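**White work surfaces and concentration: has anyone seen the real study?**

**plainoak**

Our office in Keltstead is getting the Cormier treatment. For those who've been spared so far, Cormier is a consulting firm that goes into workplaces and tells them their desks are the wrong color. Wood grain is "visual noise." Dark tops are "attention sinks." What you want is a matte white surface under whatever you're working on, and your concentration goes up nine percent.

I have been trying to find out where the nine percent comes from since August. The brochure cites "research with 658 office workers." No author, no journal, no year. I emailed and got the brochure again as a PDF.

I don't hate the look. White laid over a table is fine, and small dark things show up well on it. 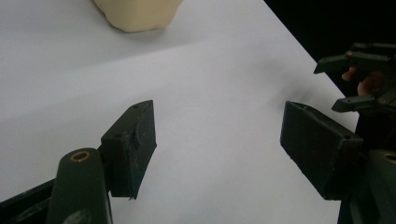

My problem is the price. They want $200 per desk for the top alone, and there's a "surface assessment" before that which I haven't been shown the bill for. For that money I'd like to know what was measured and who measured it. Does anybody have the actual paper?

---

**usby_tom**

I don't have it but I'll stick up for the general idea. I do watch repair in Usby and I've worked on white for years. You drop a screw on walnut, good luck. On white you find it.

---

**plainoak**

Sure, and I'd never argue with that. Finding a screw is contrast. They're selling concentration to people who answer email. Those are two different claims and the brochure slides from one to the other in the same paragraph.

---

**gridpaper**

> "research with 658 office workers"

"Research with" could be a survey. If they asked 658 people "do you feel more focused at a clean new desk?" then I'm surprised it was only nine percent.

Also nine percent of what? Fewer errors? Faster typing? A score somebody made up? You can't be nine percent more concentrated the way you can be nine percent heavier.

---

**Nana Arthur**

I'll be the unpopular one. We had white tops put in last year, not Cormier, a cheaper outfit, and I do get more done. I know that's one person. But this thread reads like people who decided before they looked.

---

**gridpaper**

What else changed when the tops went in?

---

**Nana Arthur**

New lamps. And we had to clear our desks out for the installers, so a lot of junk never came back. Yes, I see where you're going with this.

---

**usby_tom**

Ha. So it could be the lamps, the junk, or the tops. Any one of them could be worth doing. Only one costs $200 a desk.

---

**Nana Arthur**

The lamps weren't free either! My point stands that it's a nicer place to work. I don't need a journal article to tell me I get fewer headaches.

---

**plainoak**

You don't, and I'm glad about the headaches. But if I have to sign off on a floor's worth of desks I need more than that. By the way, glare cuts the other way for at least one of my coworkers. She put a brown blotter over a white table at her last job so she could stand to look at it. The brochure says matte takes care of this. It might. No numbers for that one.

---

**Reiko Honda**

I was at a place that did the Cormier trial, so I can add a little. It ran nine weeks. Half of us got white tops and half kept the old wood ones, and everybody knew which group they were in. We filled in a form at the end of each week rating our own focus from 1 to 10. People who had been picked for the new desks were pretty cheerful about it. People who hadn't were not. I don't remember anyone measuring our work.

I kept one of the white boards and use it at home on top of a wooden table. It wipes down easily. I can't say it has improved my mind.

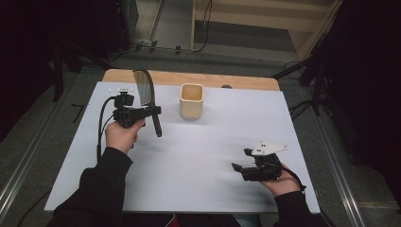 *Premunholm, November 21, 2022*

*Dear participants,*

*Thank you for taking part in the surface trial. Early findings are very encouraging and show a clear preference for the white surface. A full report will be shared with your employer in due course.*

That was the letter we all got afterward, copied word for word minus the signature. Please note "preference." There's nothing about concentration in it. If the full report was ever shared, it didn't reach us.

---

**gridpaper**

So self-rated, not blinded, and the people left out were annoyed about it. You'd get a gap in that setup if you handed half of them a new stapler.

---

**Nana Arthur**

Okay, that is weaker than I assumed. I still don't think it proves the tops do nothing.

---

**plainoak**

Agreed, it doesn't prove anything either way — that's what bothers me about paying for it. Reiko, thank you, that's more than Cormier has told me in three months. Would you mind if I quoted the "preference" line to them and asked how it became nine percent?

---

**Reiko Honda**

Go ahead. Leave my name off it, please.

---

**usby_tom**

In the meantime get a sheet of white paper from an art store and tape it down on one desk. If your people like it after a month, buy more paper.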